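Ticket 319: wrist tracks drifting apart in the Flulo caddy set
3 min read

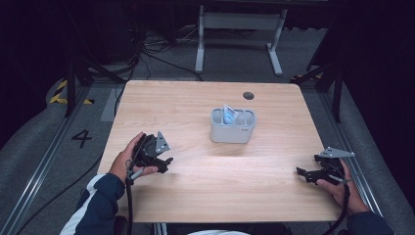

Caddy task at station 4, both grippers in hand, item standing in a left-hand compartment.

Hi all, Povilas Ots here. I'm putting everything I've tried in one place so that whoever picks this up doesn't have to read my chat messages (sorry about those).

The problem: we replay the hand-held demos to get gripper paths for training, and in 14 episodes the left and right paths slowly slide away from each other. By the end of the replay the jaws are meeting well off to one side of the caddy. The single-handed episodes look lovely, it's only the two-handed ones!

First go – I blamed the clocks. Salmont stamps each gripper separately and I was sure one was lagging. Lined both streams up on the closing of the jaws, re-ran the lot, and the drift was exactly the same. An afternoon gone.

Second go – cables. The leads hang down off both grippers and I wondered if they were tugging during the longer reaches. Taped mine up my sleeve and recorded a few more. Much comfier, but no change in the numbers, so I've taken the tape off again.

Third go, and now we're getting somewhere. I opened episode 888 in Burnamitz and looked at which points the tracker was hanging on to. The tabletop is pale and very plain, so it was picking up hardly anything there, and plenty on the caddy itself. Fine until you move the caddy! Once it shifts, the tracker thinks the hand has moved instead, and each side gets it wrong by a different amount.

So I masked out the caddy and whatever's in it, and let the tracker use the floor and the stands behind. Error at the end of the replay dropped from about 2 cm to something I can't see by eye. I'm really pleased with that, but it's one episode and I picked the worst one.

Still to do:
- run the mask over the other 13
- check it doesn't upset the single-handed ones
- ask the Mustonen lot whether their paper masked moving objects, as I can't find it in the methods bit

Please don't delete the old tracks yet, I want them for the before and after plot.

Status: open, leaning towards fixed. Will update when the batch finishes.

Contact the rig desk | © Flulo project | Back to top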